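Grauer Belag, grüner Rand

Wer Parkwege plant, beginnt mit dem Unterbau. Auf dem Abschnitt Bristuvgate im Fletton-Park liegt die Deckschicht auf 200 mm Schotter, der Weg ist 181 m lang und führt ohne Kurve auf die hinteren Bäume zu. Bauleiter Natnael Ejigu vom Büro Dumlao hat die Sanierung im Juli abgenommen.

Die Wahl fiel auf eine helle Oberfläche mit sichtbarem Korn. Sie heizt sich im Sommer weniger auf als schwarzer Asphalt und bleibt in der Dämmerung länger erkennbar.

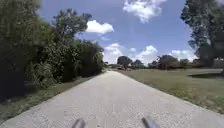 Der Weg im Fletton-Park: links der Gehölzrand, rechts die gemähte Wiese.

Schwieriger als der Belag ist die Kante. Auf der Gehölzseite bleibt ein schmaler Grasstreifen stehen – als Puffer gegen Wurzeldruck und Laub. Er wird zweimal im Jahr gemäht, die Sträucher werden im Winter zurückgenommen. »Wenn der Saum fehlt, wächst die Hecke in den Weg, und dann bricht zuerst der Rand«, sagt Ejigu.

Das Wasser läuft mit geringem Quergefälle zur Wiese ab, Rinnen gibt es nicht. Nach starkem Regen versickert es dort in etwa 57 Minuten. Der nächste Abschnitt, 100 m in Richtung Jetbridge, ist ausgeschrieben.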